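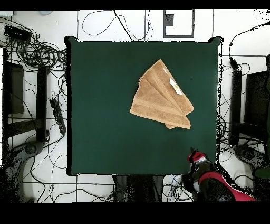 Do you have to fold towels in thirds, or is in half good enough? Thirds if your shelf is shallow, halves if it isn't, and either way do the long sides first.

I wrote that on a sticky note tonight and put it inside the linen closet door, mostly for me, because I have now refolded the same stack twice and I would like future me to benefit from it.

So, November. Guests coming, the upstairs closet a disgrace, and me with a cup of tea and big ideas at four in the afternoon. The plan was to pull out every towel we own, fold them all the same way, and put them back looking like a hotel. I got the pulling out part done in two minutes flat! Everything went on the bed in one heap, and then the heap slid off the far side and took the guest pillows with it, so really I was behind before I started.

I began with the beige ones. I have a soft spot for the beige ones (they came from the old apartment on Weser Street and they've outlasted two shower curtains and a marriage, not mine, Corina's). The trouble with them is the woven band near the hem. It doesn't stretch like the rest of the towel, so after enough trips through the dryer the band pulls in and the towel goes sort of waisted at both ends. You line up the corners beautifully and then the middle bulges out at the side like it ate lunch. I tried tugging the band. I tried folding so the bulge went inside. What works best is to forget the edges altogether and smooth from the center out with a flat hand, then fold to where the towel wants to go. It's not square but it stacks.

Corina Imhof called while I was in the middle of all this and I put her on speaker on the windowsill. She is a roller. Everything in her house is rolled, towels, T-shirts, cloth napkins, the lot. She says you can see everything at once and nothing topples. I said they topple sideways instead and she said then I wasn't rolling them tight enough. We went around on that for a good while. I did roll one to please her and it unrolled itself very slowly while she was telling me about her new dishwasher, and I didn't mention it.

Then the tags. Am I the only one bothered by the tags? If you fold without looking, the care label ends up on the outside about half the time and there it is, sticking out of the stack like a tongue. My mother snipped them all off on day one. I leave them on because I never remember which ones can't take a hot wash, and I learned that lesson with the blue set from Krūmiņa, which used to be thick as a rug and are now good for the car windows. So my new system is: find the tag first, put that corner down and away from me, and start from there. It adds a step but I'd rather add a step than look at tongues.

Order of operations, for the record, since I'll have forgotten by spring. Tag corner down. Long side in to the center, other long side over it. Smooth. Bring the bottom up to meet the top, then in half one more time. Fold goes to the front of the shelf, loose edges to the back. For the hand towels just skip the last fold. Washcloths I don't fold at all anymore, they go flat in the Gandcombe basket, and if anyone who visits me has opinions about that they can bring their own.

Satish came up around the time I was on the bath sheets and asked if there was a towel he could use. I was sitting in the middle of all the towels in the house. I gave him one from the floor and he looked so guilty about it, like I'd handed him a museum piece. He offered to help after his shower, which was sweet, but Satish folds towels like he's closing a suitcase in a hurry and I sent him down to start the rice.

I weighed a bath sheet on the kitchen scale, by the way. I'd been wondering why that shelf bows. It was 1,320 grams! One towel! The other one out of the same pack was 1,265, so somewhere along the line it's lost a bit of itself, probably to the lint trap. I moved them both down to the bottom shelf where they can't hurt anything. The scale now has fuzz in it.

What went out: the two stripy beach towels with the bleach spots, the bath mat that isn't really a bath mat, and one pillowcase that has no partner and hasn't since I can remember. Tania Gunawardena takes old towels for the animal shelter so those are in a bag by the front door, and I need to text her before Satish trips over it. I kept the Fudgate tea towel even though it's got a hole. It was a present and the hole's in the corner.

What I'd like: a second shelf in there, halfway up. There's a big gap of nothing above the sheets and I just keep building the stack higher until it leans. Eifion said he'd cut me a board if I gave him the width, so I measured and it's 70 cm inside, and then I measured again lower down and it was a bit less, of course. Old house. I'll give him the smaller number and live with the wobble.

We ate at eight. The rice was good. I went back up afterward to admire the closet and I have to say it does look nice, all the folds facing out, beige ones at eye level, dark ones underneath, nothing hanging down. I opened and shut the door a few times just to enjoy it. Satish came and stood next to me and said very nice, very nice, and then asked where the washcloths had gone.

Tomorrow is sheets. I'm not ready to talk about the fitted ones. Meinrad Lanz swears he can do a king size alone, standing up, arms out, and he's promised to show me when they come, and I've been practicing in secret with the twin from the sewing room so I don't look completely hopeless. So far I get the first two corners nested and then lose track of which one is inside out. Need pillowcases too. Need to text Tania.

Filed under: Home Diary, Laundry & Linens
4 comments
2 shares
Search this diary...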